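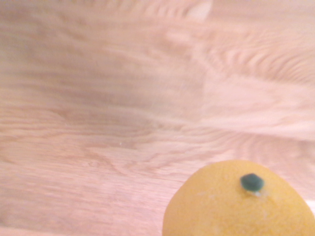
Citrus on bare wood, yes or no?

grainy_2231
Moved in June, finally have a big pale wood table and I keep fruit right on it. No bowl. My sister in law says the peel oil will stain it. Finish is whatever Prismont puts on their tables, the care card says "wipe with damp cloth" and thats it. Anyone had marks?

plulisfan
Whole fruit is fine. Had lemons sitting on mine for 6 years. Cut fruit is the problem -- juice gets in the grain and you get a dull spot.

oldsander1518
Disagree. Whole fruit goes soft on the bottom and you dont notice till its stuck. Ask me how I know. Sanded mine twice. Get a bowl.

plulisfan
So turn them over once in a while?? Not hard

Yorath
Depends on the finish. Oil or hard wax, juice will get thru if you leave it. Put a drop of water somewhere hidden, wait ten min. If it darkens you need to re-oil. I use the Enex oil, two thin coats, wipe off the extra.

oldsander1518
Enex went yellow on my ash. Wouldnt put it on anything that light.

Yorath
Mine's oak, no yellowing yet. Thin coats tho

grainy_2231
ok did the water drop under the edge. Went dark pretty fast, so guess its barely sealed. Love the wavy grain and really dont want it yellow -- is there a clear one that stays pale?

oldsander1518
Water based matte. Try it on the underside first. And get a bowl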